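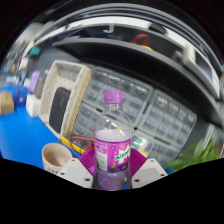 Author: Trasetti Radu

Equipment Planning Report: Gripper Station, Holwood Laboratory

1. Purpose

This report sets out the equipment the project team proposes to buy for the coming year. It covers the hand-held grippers, their replacement parts, and the storage needed to keep both in order. The request was prepared under the rules for student projects and is submitted for review before the December purchasing deadline.

2. Present Equipment

The team works at a shared bench with small-parts cabinets at the back. Grasping trials use common household goods, chiefly drink bottles and mugs, which cost little and can be replaced at any grocery store. No funds are requested for test objects.

The ribbed finger pads are the parts most likely to need replacement. Under the present schedule each pair is inspected after 100 grasps and changed if the ribs have torn or lost their shape. The mounting plates have needed no repair and are left out of the budget.
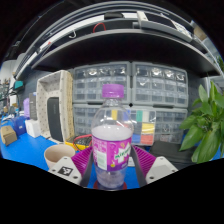 Figure 2. Bottle held between the ribbed fingers, with parts cabinets behind.

3. Proposed Purchases

The team requests 2 complete grippers of the Adura pattern and 10 pairs of spare finger pads. Fasteners will be drawn from existing stock. Printed markers for the mounting plates can be made in the department and should be charged to the general supply account.

A second multimeter was considered. The team decided against it, as electrical checks take up a small part of the working week and can be scheduled.

4. Order of Spending

If the full amount cannot be approved, the finger pads should be bought first. One gripper should follow, and the other may be held over to the next budget period. Delivery times must be confirmed with the supplier in writing before any order is placed.

5. Storage and Records

New pads will be kept in labeled drawers, separate from used ones. Each change of pads will be entered in the bench log with the date and the grasp count.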